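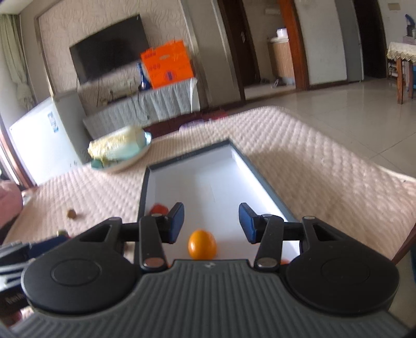 I have eaten in bed for as long as I've had a bed, and I'm not about to stop now. My grandmother thought it was the height of bad manners. My sister thinks it's a mouse problem waiting to happen. But on a wet Wednesday in February, with the heat clanking and nothing on my calendar until dinner, I can't think of a better table than a pink quilt!

What I've changed over the years is how I go about it. In my first apartment in Tallville I'd carry a whole bag of something crunchy straight under the covers, and you can guess what I slept on. These days I have rules (loose ones, but rules). Fruit goes on a tray. Anything in a bag gets a plate or a bowl under it. Soup stays in the kitchen, and so does my aunt's baklava, which I learned the sticky way.

The tray matters more than you'd think. Mine is a shallow white one with a dark gray rim, and that little edge is all that stands between a small orange fruit and the far side of the mattress. Small citrus rolls! It waits until you shift a knee and then off it goes. I used to use a flat wooden board, very pretty, and I once found a clementine behind the headboard that had been there long enough to turn into a sort of maraca.

I talked all this over with Kirsty Haslam, who rents out rooms above the old Piltasine bakery and has washed more bedding than anyone I know. She's firmly on the side of quilted covers. The diamond stitching catches crumbs, sure, but it catches them on top, where you can carry the whole thing to the window and give it a good shake. "It's the sheets you want to protect," she told me. "Nobody minds a crumb on a quilt." She also said she'd never buy dark bedding again — it shows every flake of pastry — and that pale pink is far more forgiving than people expect. I was so pleased to hear it, having picked mine purely for the color.

As for what to bring, I like tiny citrus best in winter. Kumquats you can eat whole, skin and all, so there's no peel to deal with, and the sweet part is the skin anyway. Little mandarins are a bit more work, and I leave a corner of the tray clear for the peelings. Then something salty, then a book, then a second pillow behind the first.

My sister is visiting next month. She's getting the good tray, and I'm putting the mousetraps where she can see them.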